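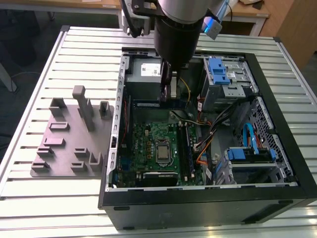
How often should I open my desktop computer and clean the inside?

Two times a year is enough for most homes. If you have a cat, a carpet, or a tower that stands on the floor, make it every 3 months.

We received this question more than any other since the spring newsletter, so we give it the long answer this month. Many members of the Kasham Repair Circle still use an older desktop tower, and we are glad for this. An old tower is easy to open, the parts are large, and most of them can be taken out with one screwdriver. But many people are afraid to remove the side panel for the first time. I was also afraid, and my first computer paid for it: it became so hot each summer that it switched off in the middle of my letters.

Before you open

Shut down the computer in the normal way. Switch off the power supply at the back, if it has a switch, and pull out the power cord. Then press the power button one time and hold it for 10 seconds. Take off the other cables too, and put a small piece of tape with a name on each one if you are not sure you will remember.

Lay the tower on its side, so that the open side looks at the ceiling. In this position you have both hands free and a screw that falls will stay where you can find it. A table is much better than the floor for your back. Touch a bare metal part of the case before you touch anything else, and do it again each time you come back from another room. Please do not wear a wool sweater for this work.

What is what

The gray metal box with the label is the power supply. Do not open this box, never, also not when the computer has been unplugged for a long time. You may blow the dust out of its vents from the outside.

The big green board is the motherboard. The processor sits in a socket there and is held by a metal lever. In daily use a cooler stands on top of it, and between them is a thin layer of thermal paste. If you lift the cooler, you must clean off the old paste and put new paste before you put it back. For a normal cleaning you can leave the cooler in its place and only clean the fins.

The memory sits in long narrow slots near the processor. If your computer beeps and does not start after cleaning, a memory module that is not pushed in fully is the first thing to check. Push it straight down with two thumbs until the clips close.

Cleaning

We use a soft paintbrush, a can of compressed air, and a few cotton swabs. Hold the can upright and give short bursts. With one finger stop the fan from turning while you blow on it, as a fan that spins too fast can be damaged. Start at the top and work toward the front grille, where the most dust collects. Do not use the household vacuum cleaner inside the case. It can make static electricity, and it likes to eat small screws and jumpers.

About cables

The power and data cables often look like a plate of spaghetti. It is not dangerous, but a cable that hangs against a fan will make noise or stop it. Take a picture with your phone before you move any cable. A flat SATA plug has a small L shape inside and goes in only one way, so please do not force it. Some of these plugs have a metal clip that must be pressed before you pull. Hold the plug and not the wire.

If you tie the cables together, leave them a little loose. A reader from Gromorthorpe wrote to us that the hard drive disappeared after tidying. The cable was pulled so tight that the plug came half out of the drive. It was repaired in one minute, after a whole evening of worry.

Many older towers hold the drives with colored plastic parts. Look for a latch or a tab before you take the screwdriver, and keep in mind that old plastic can break when the room is cold.

Closing again

Count nothing, only look: are there loose screws on the table, is something lying on the board, is every plug where it was in your picture? Connect the power cord, the screen and the keyboard, and start the computer one time before you put the panel back. Keep your hands outside while it runs.

Bring it to us

The open bench is again in the back room of Handetis Hall, and it starts at 3 in the afternoon. Bring the tower and its power cord. Screens and keyboards we have. Compressed air is free for members, and guests put something in the jar. The spare parts shelf moved to Pettigrew Street in May, so if you look for memory or a used drive, please write to us before you come and tell us the model of your computer.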